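Research > Working papers > Household handling > Section 4

1 Dec 2025
Lachlan Tosh

4. Shelving books as a test of household readiness

4.1 Why books

Most claims that a machine is ready for the home rest on tasks picked because the machine does them well. Moving a foam block from one tray to another says little about a living room at six in the evening. We wanted a chore that a parent would recognise, that needs no special knowledge, and that a seven-year-old can finish without help. Putting books back on a low shelf meets all of these, and it is harder than it looks.

A book is stiff in one direction and slack in another. Held by the spine it behaves like a board; held by the open edge it can fan out or swing. Paperback covers are slippery and often bent at the corners. A closed book lying flat on a table gives two fingers very little to get hold of, and a person deals with this without thinking, by sliding it to the edge or lifting one corner with a nail. Neither trick comes easily to a two-fingered gripper.

The shelf makes matters worse. A child's bookcase has little room between its boards, so the wrist has to go in almost level, and anything mounted on the wrist has to fit as well. An arm that can reach the lower shelf from above the table may have no way of getting in under the upper one.

4.2 Trials

The trials were run in October with the Sondard control software, on two arms sharing one work surface. We logged 2962 attempts in total. An attempt began when an arm left its rest position and ended when a book was released, dropped, or left where it was after the time limit. Of these, 1355 ended with the book at rest on the shelf and no other book disturbed. We counted an attempt as failed if the right book was shelved but a neighbour was pushed off, as the person at home would then have to pick something up.

The remaining attempts were not all alike. In 700 of them the arm never got a grip on the book at all. These were mostly thin covers lying flat, where the fingers closed on the table or skated over the surface. The others failed later, either on the way to the shelf or at the moment of release. Release was the stage we had worried about least beforehand. A book let go a little too high lands on one corner and slides forward, and the arm has by then begun to move away.

We also compared two ways of planning the grasp. The Fletum planner picks a grasp from the outline of the object and then keeps to it. The Storkis planner looks again once the fingers are close and can change its mind. The second was slower on nearly every book and lost fewer of them between table and shelf. For books in a pile it made little difference, as both planners tended to read two dark covers of the same size as a single thick object.

4.3 What the figures mean for a home

A success rate a little under one in two is too low for any chore that is meant to save somebody time. Softić put the useful limit for tidying tasks at the point where checking the work takes longer than doing it, and by that measure our set-up falls well short. It should also be remembered that our shelf stayed in one place, the lighting did not change, and there were no toys, cups or pets in the way.

Some parts of the chore are nearer than others. Once a book of middling thickness was firmly held, with the fingers on both covers or across the pages, carrying it was seldom the difficulty. Choosing where to put it and getting into the gap were. Shelf design could help here, and a bookcase with more height between the boards would probably bring a larger gain than a better gripper of the same size. We have not tested this.

The layout and a grasp on one of the books are given in Figure 2.

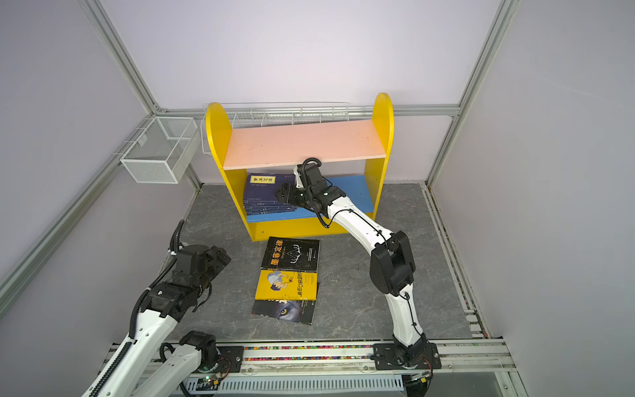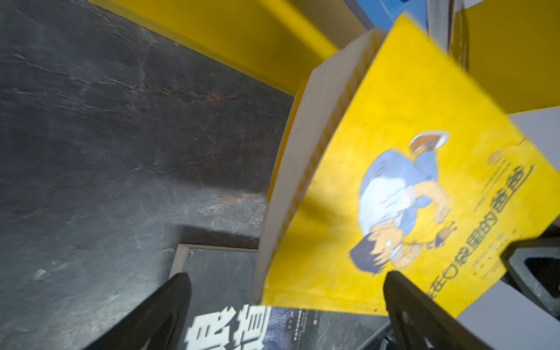 Figure 2. Book handling at the work surface.

Could a machine of this kind be left to tidy a child's bookcase overnight?

On the present results it would shelve fewer than half of the books cleanly, and someone would need to finish the job in the morning. Leaving it alone would only make sense if dropped books did no harm and the time taken did not matter.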